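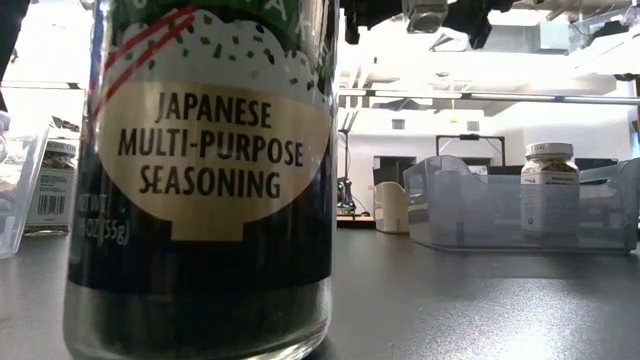 *Japanese multi-purpose seasoning, in the tall jar.*

Tania Sarkar did not believe in the square root of two, and she told Mr. Beaudoin so before he had finished writing it on the board.

"You don't believe in it," he said.

"I believe you can write it down. I don't believe there's a number there."

He put the cap back on his marker. The evening class met above a carpet store called Brerkano, and the room always smelled a little of glue. Most of the students wanted a certificate. Tania already had a job, measuring floors for the people downstairs, and had signed up because her boss kept rounding in his own favor.

"Draw a square," Beaudoin said. "One foot on each side. Now draw a line from corner to corner. Does the line have a length?"

"Sure."

"What is it?"

"I'd have to measure it."

"Go ahead."

She drew it on the back of a Zitumwood flooring sample, because that was what she had in her bag, and laid her steel tape along the diagonal. Seventeen inches, less a hair. She said so.

"How much less?"

"A hair."

"And if you had a better tape?"

"Then a thinner hair." She could see where he was going and she didn't like it. Teachers loved this part, the part where you walked into the hole they had dug before you came in. "You're going to tell me it never comes out even. No matter how good the tape gets."

"I am."

"How do you know? You haven't tried every tape."

A man in the back laughed. Beaudoin didn't. He wrote a fraction on the board, p over q, and said to suppose it did come out even. Suppose there was some fraction, in lowest terms, that gave two when you squared it. Then p squared was twice q squared, so p had to be even. Fine, she said. But if p was even, you could write it as twice something, and put that back in, and then q had to be even too. And he had said lowest terms.

Tania looked at it for a long time. The others began packing up.

"So you lied at the start," she said.

"I supposed."

"You supposed something false and then acted surprised."

"That's pretty much the method."

She copied it down anyway, on the flooring sample, under the square. On the bus she went over it looking for the trick. There was usually a trick. The Altitent salesman had shown her boss a laser that measured a room in 5 seconds, and the trick there was that it only worked if the walls were straight, and she had yet to meet a straight wall. She tried the proof with four in place of two, to see if it would prove something stupid. If it said four had no root either, she would have him.

It wouldn't go through. P squared was four times q squared, so p was even, all right, but when she put that back in, q could be anything it wanted. The argument simply lay down. She tried nine, using threes, and it lay down there as well. She tried three and it got up again and ran straight to the end.

She missed her stop and had to walk back 13 blocks.

The next week she was early. Beaudoin was wiping down the board with his sleeve.

"I checked it," she said.

"And?"

"It doesn't break where I thought it would break."

"Does that mean you believe in it?"

She took the sample out of her bag and set it on his desk. The corners had gone soft and there was writing on both sides now, some of it crossed out hard enough to dent the wood.

"I believe it isn't a fraction," Tania said. "Whether it's a number, you haven't shown me yet. You've only told me what it's not."

Beaudoin looked at the clock, and then at the empty chairs, and pulled one over for her.

"All right," he said. "What do you think a number is?"

"I asked first," she said, and sat down.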